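The Tilau open-sided storage basket came into our range because so many of you wrote in asking for something sturdier than fabric bins and a little friendlier than a lidded tub. We spent a good part of last year trying out baskets from this maker and that one, and the Tilau is the one we kept reaching for at home, so here it is at last, in white, in three sizes, and at a price we think is very fair for something you'll be dragging on and off shelves for years.

## What it's good for

Pretty much anything that wanders. Ours have held yarn, dish towels, dog leashes, board game pieces, a winter's worth of mittens and, for one long weekend, a great many lemons. The walls are perforated all the way along with round holes, so air moves through and you can get a fair idea of what's inside without pulling the whole thing down. That makes it handy for things that don't like being shut away — onions, gym clothes, bath toys, and garden gloves that came in a bit damp.

It's a plain thing to look at, and we mean that kindly. White goes with nearly any shelf or table, and a row of three or four lined up in a pantry looks calm even when what's in them isn't.

## Sizes

- **Small:** fits on a bathroom shelf or in a deep drawer. Good for first aid things, brushes, chargers.
- **Medium:** our best seller, and the one to start with if you can't decide. Fits most bookcase cubes.
- **Large:** for towels, toys and bulky knitting. A full load of books in it will be heavier than you'd like, so please go easy on your back.

All three are plastic throughout and weigh very little empty. The small one sits inside the medium, and the medium inside the large, so a set takes up only the space of one when you're storing them between uses.

## Looking after it

Rinse it in the sink or the tub with warm water and a drop of dish soap. A soft bottle brush is the quickest way to clear the holes if flour or potting soil has got into them, and then you can stand the basket upside down on a towel until it's dry. We don't recommend the dishwasher, where the heat can pull the long sides out of shape. Keep it away from the stove for the same reason.

For pencil or crayon marks, a damp cloth and a little baking soda will usually do the job. Gianni Greco, who packs most of our orders, swears by an old toothbrush for the corners.

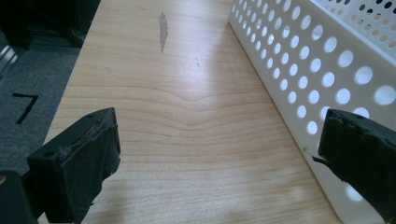 *The Tilau basket in white, on a wood-grain tabletop in daylight.*

## Goes well with

If you're setting up a whole shelf, have a look at the Frade clip-on labels, which hook through the holes and can be moved whenever you change your mind about what goes where. The Rokovico shelf liner is nice underneath, too, especially on painted wood, and it comes in a roll you can trim with kitchen scissors. Neither one is included with the basket.

## Ordering and delivery

Single baskets are wrapped in paper and sent in a plain carton. Orders over 60 dollars ship free, and if you're buying for a classroom, a library or a church hall, we take a bit off when you order 20 or more of the same size. Just send us a note before you check out and we'll set it up for you.

Our first shipment was 1000 baskets and the mediums went much faster than we'd planned for, so if that size shows as sold out, leave your email on the waiting list. More are due in September — we'll write to everyone on the list before they go back on the page.

Returns are fine within 60 days, even if you've used it, so long as it's clean and in one piece. Put the order slip back in the box, or write your name on a scrap of paper if the slip has gone missing.

*Sold and shipped by Rutari. Page updated 2024-08-25.*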